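The Paper Drawer

My September project was the paper drawer. You know the one – birthday cards, school programs, ticket stubs, and at the very bottom a train schedule from our trip to Plornmont that I could not throw away even though we missed the train. I gave myself until 9 in the evening to finish and I was still on the floor at 10, reading old letters from my aunt!

What finally got me moving was a scrapbook night at the Hollis library. Khadija Ramadan runs it, and her one rule is that you bring a single envelope of stuff and leave the rest at home. I brought two (sorry, Khadija) and filled almost three pages before they started stacking chairs.

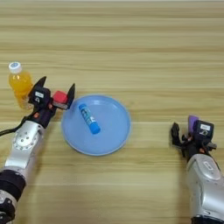
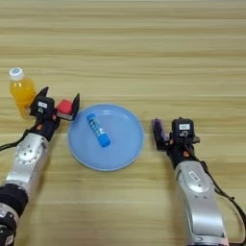 Light wood tabletops, and a glue stick on a blue plate in the second photo.

I've gone back and forth on glue. Liquid wrinkles my thin papers every time, and tape turns yellow, so I'm a glue stick person now, edges first and then a swipe across the middle. For anything I'd cry over losing, I use photo corners and no glue at all. My aunt's letters went in that way, with the envelopes tucked behind them.

The train schedule got its own page. Next up is the box of recipes from Ullstead, and if anybody can read my grandmother's handwriting, please write back!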